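From: Thérèse Hawthorne
To: packing-and-storage list
Subject: Re: Totes for the move to Hakton

> Does anyone have a view on white plastic totes against
> cardboard? We have 200 boxes in the Adham store and
> half of them have gone soft at the corners. I'd like to
> order before August if we're going to do it at all.
> Also, do they need lids?

Oh, totes, please! I've wanted us to get off cardboard for years, so forgive me if I go on a bit.

We changed over at Gosselin last winter and I'd never go back. A white one is lovely to pack into -- small things show up against the bottom instead of vanishing into brown shadow, and you can wipe it out with a damp cloth between loads. Go for a thick rim all the way round if you can. It's much kinder on the fingers than a cut-out handle, especially on the Carnero stairs.

Ribs are worth having too, but do look for a smooth patch on the front for your label. Ours go on low down, under the ribs, and they stay put. On the ribbed part they peel off in a week.

Totelife 521, front and inside, then a white object against the green: 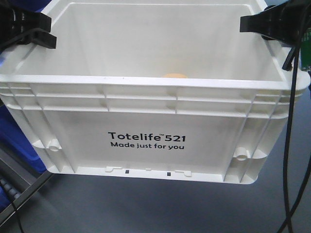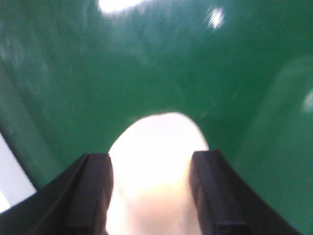
On lids: I'd get them for anything going into the long store and skip them for the rest. We bought 100 and I don't think we've used half. If you're only shifting things from one room to another they just end up in a slippery pile by the door.

Two more things. Pack the heavy stuff first and stop well short of the top, however tempting it is! And number the totes before you fill them, with the list kept on paper as well as on the computer. We have 4,000 items on ours now and I can find a single teaspoon before the kettle boils.

I can bring a couple over to Adham if you'd like to try lifting one full.

Thérèse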